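4. Reporting rules for simulated sorting trials

4.1 Scope

The rules in this section apply to tabletop sorting tasks run in simulation, where a small arm picks up loose items and places them in a divided tray. They were drafted at Yeon in April and have been used since then for every set of trials reported in this paper. The aim is modest. A reader at another lab should be able to tell what was counted as a trial, what was counted as a success, and what was left out.

We reviewed 374 trial records from earlier work by our own group before writing the rules. Many could not be scored again from what had been saved. Some gave a final result with no record of the starting layout. Others used the word "grasp" for any contact between the gripper and an item. The rules respond to those faults and do not try to cover mobile bases, shared workspaces or work with people nearby, which have their own standards.

4.2 The start of an attempt

An attempt starts when the gripper first enters the approach zone, a column of space above the target item. The zone is set in the scene file and must not be changed within a series. The jaw must be open on entry. If it is closed or still moving, the attempt is logged as a faulty start and kept in the record under its own code. Faulty starts are not deleted, even where the cause is plainly a scripting error.

The item named in the log is the item nearest the fixed finger at entry. In Figure 1(a) this is the green cylinder lying in front of the arm.

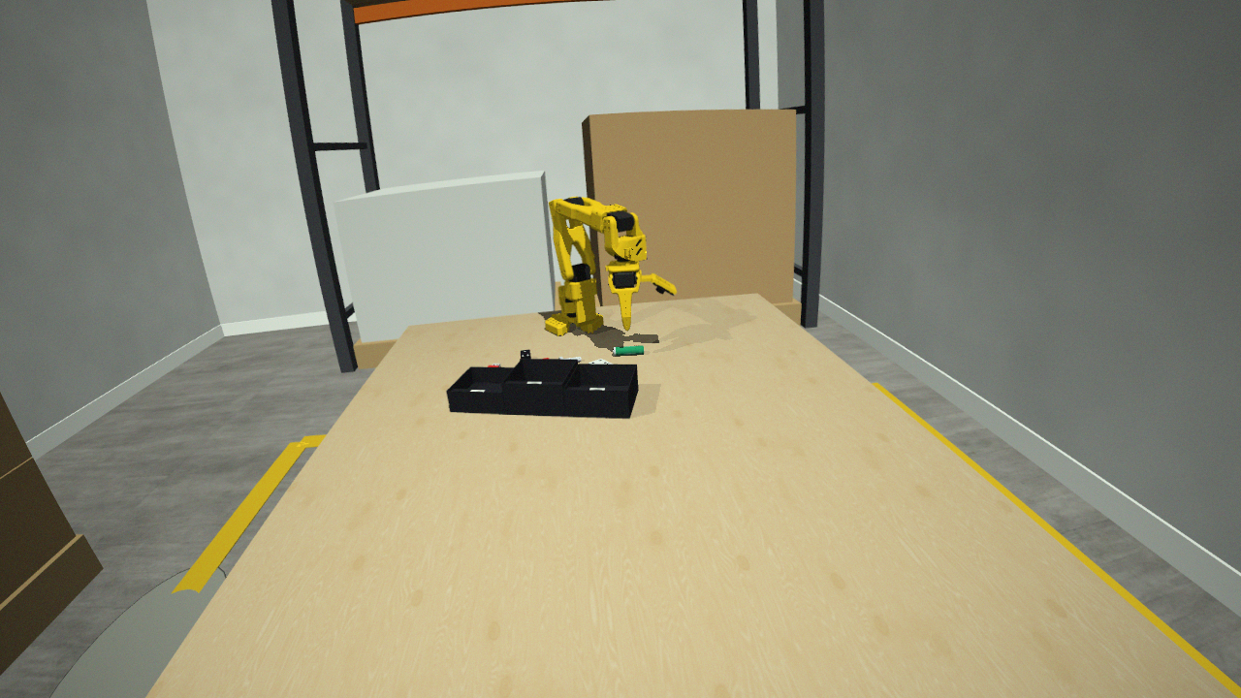
Kyung-hwa Son objected to this rule when the draft was circulated, arguing that the nearest item is not always the one the controller has chosen, and that a log built on distance alone would hide wrong choices. She asked for the chosen target to be written out by the controller before the arm moves, and for both names to be kept. We accepted the change. The log now has one field for the declared target and one for the nearest item, and any attempt where the two differ is flagged for a second reading.

4.3 Contact and grasp

Three terms are kept apart. "Overlap" means that the gripper and the item coincide in the rendered view. "Contact" means that the physics engine reports a touching pair. "Grasp" means that both jaws are in contact with the item and that the item has left the table surface for 18 consecutive steps. A scorer working from rendered views may record overlap only. Contact and grasp are taken from the state log.

The difference matters because a finger can cross an item in the view without any force passing between them. Figure 1(b) shows the fingertip across the middle of the cylinder with the other jaw swung wide. Under the rules this is scored from the view as overlap, with the jaw open, and nothing further is claimed. 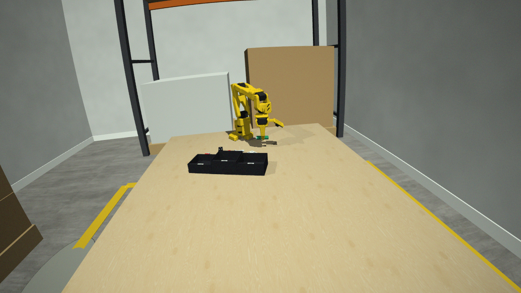

Figure 1. Simulated sorting cell with arm, divided tray and green cylinder. (a) Cylinder on the table beneath the open gripper. (b) Fingertip overlapping the cylinder in the rendered view. The panels are not presented as a time sequence.

Should a scorer be allowed to change a result after seeing the state log? Only by adding a second entry. The first entry stays in the record with the scorer's initials, and the reason for the change is written beside the new one.

4.4 Scoring and storage

Each series is scored by 2 people working separately. For the series in this paper the scorers were Nam-gil Ji and Buppha Wattanapong. Where they disagreed, the record was passed to Karthik Haque, who had not seen either score. Disagreements are reported as a count beside the main result.

The scene file, random seed, state log and rendered views are stored together under one run number. Series longer than 1,000 attempts may be split across folders, provided the numbering carries on. If the colour or lighting of a scene is altered, a new series is opened, even when the layout is the same.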